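Economia / Normalização

Escorredores de loiça passam a ter ensaio de carga comum a partir de dezembro

Fabricantes acordam método único para declarar capacidade, estabilidade e resistência à corrosão

Os escorredores de loiça de bancada vendidos pelos fabricantes aderentes ao protocolo Pallum passam, a partir de dezembro, a indicar na embalagem uma capacidade de carga obtida por um método de ensaio único. O documento técnico foi fechado após a análise de 521 unidades de diferentes construções e substitui as declarações próprias de cada marca, até agora não comparáveis entre si.

O protocolo aplica-se a escorredores de apoio livre, de um ou dois níveis, destinados a uso doméstico. Ficam excluídos os modelos de encastrar, os de suspensão mural e os tabuleiros de drenagem sem elementos verticais de separação. O âmbito não depende do material: aço revestido, aço inoxidável, madeira e polímeros seguem a mesma sequência, com diferenças apenas no condicionamento prévio das amostras.

No ensaio de carga estática, a massa é distribuída pelos apoios em incrementos iguais e mantida durante 63 minutos em cada patamar. A deformação residual é medida após a remoção da carga, no ponto médio do vão mais longo. A capacidade declarada corresponde ao último patamar em que a deformação se mantém dentro da tolerância e em que nenhuma soldadura, encaixe ou pé apresenta cedência visível à vista desarmada.
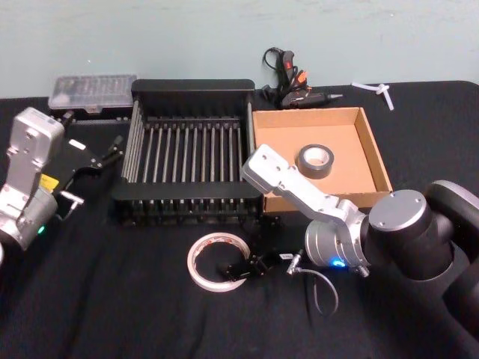
Escorredor de loiça sobre bancada coberta com pano preto.

A estabilidade é avaliada em separado. O escorredor é carregado apenas de um dos lados, situação frequente quando os pratos são retirados antes dos copos, e sujeito a uma força horizontal aplicada à altura do bordo superior. O relatório regista o valor em que um dos pés perde contacto com a superfície. Os modelos de dois níveis são ensaiados com o nível inferior vazio, por ser a configuração mais desfavorável.

Gertraud Mayrhofer, relatora do documento, refere que a principal divergência entre fabricantes dizia respeito à posição da carga. "Havia declarações feitas com a massa concentrada sobre os pés e outras com a massa a meio do vão. Os dois números podiam constar da mesma prateleira de loja, na mesma unidade, e não mediam a mesma grandeza", afirma.

A terceira parte do protocolo incide sobre a corrosão. As amostras metálicas são submetidas a 50 ciclos de imersão e secagem em solução salina com detergente neutro, seguidos de inspeção das extremidades cortadas e dos pontos de soldadura. Nos modelos revestidos, a perda de aderência do revestimento é registada mesmo na ausência de oxidação. As amostras de madeira são examinadas quanto a fendilhação e variação dimensional.

A Zwahlen e a Flinby confirmaram a adesão para toda a gama de bancada. A Jikell aplicará o método aos modelos novos e manterá a rotulagem anterior nas unidades já embaladas, até ao escoamento das existências. Segundo Jonas Hubmann, responsável técnico da empresa, a alteração obriga a rever a declaração de dois modelos de aço revestido, cuja capacidade indicada será reduzida sem modificação do produto.

O protocolo não fixa um valor mínimo de carga. Balthasar Stöckli, que coordenou os ensaios comparativos, considera que um limiar obrigatório seria prematuro, dada a dispersão dos resultados nos modelos dobráveis. Nestes, o desgaste da articulação altera a rigidez do conjunto ao longo do tempo, efeito que a versão atual não contempla. Está prevista uma adenda com ciclos de abertura e fecho, ainda sem calendário.

A informação ao consumidor será apresentada num quadro de formato fixo, com a capacidade em quilogramas, o número de níveis ensaiados e a classe de resistência à corrosão. O quadro deve figurar na face exterior da embalagem e nas instruções de utilização. A referência do relatório de ensaio é obrigatória e permite a consulta do resultado completo junto do fabricante.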